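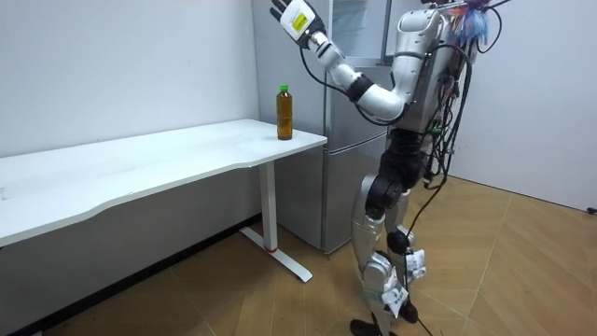
Page 1 of 3

Talk notes: reading the leaflet
Skustow Health Evening, 5 August 2019

Slow down at the start. I always gallop through the first page.

Hello everyone, thanks for coming out. I've been behind a pharmacy counter for 18 years and I'd like to spend the next half hour on hay fever tablets, and on the folded bit of paper that comes in the box with them. Hands up who read the last one they got? (Wait for hands. Put my own up halfway.)

I used to bin mine too. Then one March I took a tablet before driving over to Himemon to see my sister, and I spent most of the afternoon asleep on her sofa with my shoes on. It was one of the older sort, and it said quite clearly on the box that it might make me drowsy. I sell these things for a living!

So, two families of tablet. The older antihistamines, chlorphenamine being the one most of you will have met, tend to make people sleepy. The newer ones, cetirizine and loratadine, are much less likely to, though some people still feel a bit dull on cetirizine in particular. If you've never had one before, see how it takes you before you get in the car or go up a ladder. Drink makes the drowsiness worse with the older ones, so leave the wine alone.

Say the names twice here. Last time a lady at the back wrote down "chlorine".

Now the names on the front. The big print is the brand, and the smaller print underneath is what's in it. The smaller print is the bit I'd like you to read. Two boxes can look nothing like each other and hold the same medicine at the same strength, and you don't want to take both. I had a man in with three different packets in a carrier bag, all cetirizine, and he'd been having one of each — he thought they were for eyes, nose and throat.

Pass round the Arkow handout now, the one with the large type. Ask for the spares back at the end.

Nose sprays. People give up on the steroid ones after a couple of days and tell me they're useless. They take a while to build up, often a week or two, so start before your bad season if you know when it is. Tilt your head slightly forward, aim the nozzle away from the middle of your nose, and don't sniff like you're trying to hoover the carpet. A gentle breath is plenty. Do the demonstration with the empty bottle. (Check it IS the empty bottle.)

Who should have a word with somebody first? Anyone pregnant or breastfeeding, anyone with kidney or liver trouble, glaucoma, epilepsy or prostate problems, anyone buying for a small child, and anyone who takes other medicines every day. It's a two minute chat and we don't mind. Bring your repeat slip if you can't remember the names, I can't either half the time.

And if you're wheezing or your chest feels tight, please don't just buy another box of tablets. Get seen. If someone's lips or tongue swell up or they're struggling to breathe, that's 999 straight away.

If we're running late, drop the eye drops and go to storage. Otherwise: wash your hands, take your contact lenses out first, check the leaflet for when they can go back in, and look at how long the bottle keeps once it's opened. Quite a lot of them are four weeks.

Storage. Not the bathroom cabinet, it gets steamy. Somewhere dry and high up, out of sight of children. Old tablets come back to us at the counter, not down the loo.

Questions until the tea urn's ready in the Stüber Room. Around 40 chairs in there, so the early ones get a seat.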